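Board: Small Spaces > Jewelry and Bits
Thread: One box, everything tangled

brondden_28
I own one pink plastic box and it holds every bracelet I've got, plus the hair things. Getting the red cord one out means moving the pearls, which have usually made friends with the black beads. I don't want to buy a 500-drawer jewelry tower. Ideas?

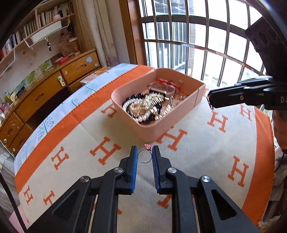 Trostine: Pearls get their own pouch. They scratch if you look at them wrong, and black beads are not gentle company.

hayat13
Disagree. A pouch is where bracelets go to be forgotten. I had 3 pouches and wore whatever was on the doorknob.

Trostine
Then label the pouches.

hayat13
I'm not labeling a pouch – I have a job.

brondden_28
OK, trying it without pouches. Everyday stuff goes in a tray: pearls, black beads, red string, the rose-gold watch and the sparkly hair clip. I do my sorting on the bed because the desk is full of pens and chargers and whatever else lands there.
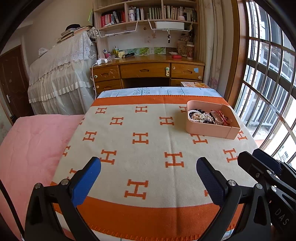
Re: One box, everything tangled
Mosamstead
Trays are fine until December, when sleeves get long and you drag the lot onto the floor. Put a bit of felt in the bottom. And wear the pearls more, they like it.

Trostine
Still say pouch.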